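Stiltar -- Paid participants wanted: teaching household tasks with a hand-held gripper
Posted 10 March 2026

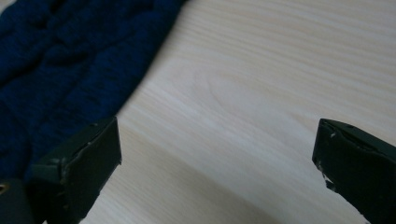
The hand-held gripper open over a table, next to a navy cable knit.

Stiltar is looking for 50 people to record everyday household tasks at our Plavine site. You hold a gripper in your hand, do the task with it, and the camera on the tool records what happens. The recordings are used to train robot arms to do the same tasks on their own. No technical background is needed. If you can fold a sweater and follow a written instruction, you can do this work.

What you will do

Most sessions are about clothing and other soft items: picking up knitwear, laying it flat, folding it, turning sleeves right side out, moving it from one spot on a table to another. Knits are the hardest thing on our list. They stretch, they catch, and they never lie the same way twice, so we need a lot of recordings from a lot of different hands. Later sessions move on to dishes, drawers and small packaged goods.

You work standing at a table. A task card tells you the starting layout and the finished layout, and how you get from one to the other is up to you. We ask that you work at a steady pace and use only the gripper fingers on the items while a recording is running. Between recordings you reset the table by hand and start again. If a fold goes wrong, keep going and fix it if you can. Recordings with a mistake and a recovery are kept and paid the same as clean ones.

A smaller group will also be trained on remote control. In that part you sit at a desk and drive a pair of arms in the next room with two hand controllers, watching on a screen. It is slower and takes more patience. You can say on the form whether you want to be considered for it.

Time and place

Each participant completes 200 recordings, split over several half-day sessions. Sessions run mornings and afternoons, and you choose your slots from a shared calendar once you are accepted. Before the first session there is a paid training period of 2 hours, where you learn to hold the tool, open and close the fingers, and check that a recording has been saved.

All sessions are in person at Plavine, ground floor, with step-free access. There is free parking behind the building and a bus stop at the gate. We can't send equipment to your home for this round. A home version of the project, under the name Fandach, is planned for October, and people who finish this round will be asked first.

Pay

Participants who complete the full set receive 2,375 dollars. If you stop early, you are paid in proportion to the recordings you have done, plus the training. Payment is by bank transfer after your last session. You are taken on as an independent contractor and are responsible for your own taxes.

Who can apply

You must be 18 or over and allowed to work in the United States. You should be comfortable standing for up to an hour at a time -- there are breaks, and a stool is available for those who want one. The tool is used in one hand, and left-handed people are very welcome; we are short of left-handed recordings. You need enough grip strength to squeeze a trigger many times in a session. If you have a current wrist or shoulder injury, please wait for a later round.

Please remove rings and bracelets before sessions. Long sleeves should be rolled up, as loose cuffs get into the view.

Privacy

The camera points at the table and the fingers of the tool. Your hands and forearms may be recorded. We do not record sound. Recordings are stored under a number, and your name is kept in a separate file for payment only. The recordings will be used by Stiltar and by our project partner, Ayaaba, which trains the control software. You will get the full consent form to read before your training, and you can ask for your recordings to be deleted up to 2 weeks after your last session.

How to apply

Fill in the short form on the Stiltar jobs page under "Plavine table tasks." It asks for your contact details, which hand you use, the half-days you are normally free, and whether you are interested in remote control. You do not need to send a resume. We reply to everyone by email, and applicants who look like a good fit will be invited to a short trial at the table before places are confirmed. The form stays open until all places are filled.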